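Ziltley tightens labeling and test rules for colored tableware

MULTMONT - Sellers of colored bowls, plates and cups in Ziltley County will have to keep a test record for each color they stock under a rule adopted by the county health department this spring. The rule takes effect in October. It applies to retail stores, market stalls and online sellers with a warehouse in the county.

The earlier rule, written when most tableware on local shelves was white or clear, asked for one record per product line. A line sold in several colors could be covered by a single test on a single color, and the seller chose the color. The department said that arrangement left gaps. Pigments differ in composition, and a result for one shade says little about the next one in the box.

Under the new text, a "color" is any finish listed separately on the maker's order sheet. Matte and gloss versions of the same shade count as two finishes if the surface coating differs. Patterned pieces are tested on the part of the pattern with the heaviest color coverage. Clear glass with no decoration stays outside the rule, as does uncoated stainless steel.

The main method is a leach test. A piece is washed, rinsed with deionized water and air dried, then filled with dilute acetic acid and left covered at room temperature for a full day. The liquid is drawn off and analyzed for lead and cadmium. For plates and other shallow pieces, the acid is filled to just below the point of overflow. Rims are tested separately, upside down in a shallow bath, if the color runs over the lip.

Plastic pieces go through a second procedure with warm liquid, at a temperature of 40 degrees Celsius. The department chose that figure to match the procedure already used by the regional laboratory, so existing water baths and record forms can stay in use. Melamine pieces sold as microwave safe need an additional test at 100 degrees, and sellers who do not want to pay for it may drop the microwave claim from the label.

Testing will be done by the Masanja laboratory in Multmont or by any outside laboratory that uses the same written method. Masanja has said it will accept samples from August. The fee is $50 per color for the leach test. Rim tests and the 100-degree test are charged separately, and the price list for those has not been published. Results are valid until the maker changes the pigment, the coating or the firing process. A change of packaging or item number does not require a new test.

Stastudura, the trade association for housewares importers in the region, asked during the comment period for an exemption for small lots. The final text grants one in part. A seller who brings in fewer than 2,000 pieces of a color in a calendar year may rely on a report supplied by the maker, provided that the report names the method, the laboratory and the color. A general statement that the goods "meet all applicable requirements" will not be accepted. The association had also asked that reports in languages other than English be allowed without translation. The department declined, but it will accept a translated summary page with the original attached.

Labels change as well. Each piece, or the smallest unit of packaging, must show the color name or code as it appears in the test record. Pieces intended for decoration only must say so on the underside in permanent lettering. Paper stickers are no longer enough, on the grounds that they come off in the first wash - several objections to this point were received from sellers of painted pottery, and the department added a one-year grace period for stock already in the county on the effective date.

Handmade pottery is treated the same as factory goods, with one difference. A potter who mixes glazes in the studio may group colors that share a base glaze and differ only in the amount of one colorant. The piece with the highest amount is then tested for the whole group. The potter has to keep a batch sheet that shows the weights used, and inspectors may ask to see it.

Secondhand shops are not required to hold test records. They must post a notice next to the tableware shelf stating that the goods have not been tested under the county rule. The department will provide the notice as a printable sheet. Churches, schools and private sellers holding occasional rummage sales are exempt from both requirements.

Inspections will follow the schedule already in use for food equipment. During the first six months, a missing record will lead to a written warning and a date for a follow-up visit. After that period, the color in question must be taken off sale until a valid record is produced. The rule does not provide for recalls of pieces already sold, except where a test shows a result above the limit, in which case the existing product safety procedure applies.

The full text, the sample submission form and the list of accepted report formats are available at the department's public counter in Multmont and on the county website. Written questions on the definition of a color will be collected through the end of June, and a set of answers will be posted before the laboratory begins to accept samples.

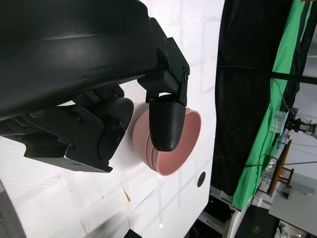

A pink bowl. Colored tableware sold in Ziltley will need a test record for each color from October.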